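4.2 Relative pose between the two hand-held grippers

For bimanual tasks the policy needs the pose of each gripper in its own history and also the pose of one gripper in the frame of the other. The first of these comes directly from the visual-inertial tracker that runs on each device. The second does not, because the two trackers start at different places and each one builds its own map. Early versions of our software, which we call Drallomley, aligned the two maps once at the start of a session and then trusted the result. This worked for short recordings. In longer ones the maps drifted apart, and a demonstration in which both grippers met at a pin could end up with the fingertips well clear of each other after replay.

Drallomley now treats the alignment between the maps as a slowly changing quantity and estimates it throughout the recording. Let A and B be the map frames of the first and second gripper. At each time step we keep a rigid transform from B to A, along with a six-dimensional covariance. The transform follows a random walk with small noise. It is corrected each time one gripper's wrist camera detects the fiducial markers on the other gripper. A detection gives the pose of the marker cube in the camera frame, and this is chained with the two tracker poses and the fixed camera-to-body calibration to give a direct measurement of the transform.

Markers are printed on several faces of the cube so that a change in the operator's wrist angle does not remove all of them from view. When more than one face is detected, all corners go into a single pose solve. When only one face is detected, the planar pose has two solutions, and we keep both until the filter can reject one. A candidate is rejected if its Mahalanobis distance to the predicted transform is over 10. If both candidates fail the test the detection is dropped.

Figure 3 shows the wrist camera view during collection. The camera's own gripper takes up the lower part of the image, so marker detection is run only on the region outside a static mask. The mask is computed once per device from a short clip with the fingers open and again with the fingers closed, and the union of the two is stored with the calibration file.

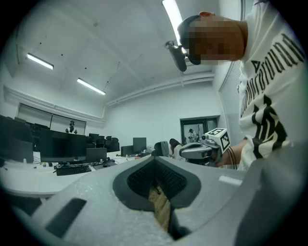 Figure 3. View from the wrist camera of one gripper while an operator holds a second gripper with a marker cube mounted on top. The small pin on the wooden surface is visible at the bottom of the V-shaped recess.

4.3 Effects of lighting and background

Ceiling lights enter the wide field of view whenever the gripper is tilted back, and they pull down the automatic exposure. The black marker squares then lose contrast against the white of the cube. We tried a fixed exposure, but it blurred fast motions in darker rooms. The final setting meters on the central region of the image only and limits how quickly exposure can change between frames.

Straight edges in the background (desks, monitors, window blinds) caused fewer problems than we expected. The detector proposes many quadrilaterals there, but almost all fail the marker code check. The few that pass are removed by the gate described in Section 4.2.

4.4 Offline smoothing

The filter runs live so that the operator can be warned when the alignment becomes uncertain. For training data we run a second pass after the recording ends. The smoother, Okar, takes the tracker poses and all accepted detections and solves for the full sequence of transforms as a sparse least-squares problem with a Huber loss. Of the 113 demonstrations recorded in June, 104 were kept after this step. The others had long gaps with no marker in view – usually one hand had been lowered beside the table – and we did not try to repair them.

Smoothing also makes up for a small time offset between the two devices. We model the offset as one constant per recording and include it as an extra variable.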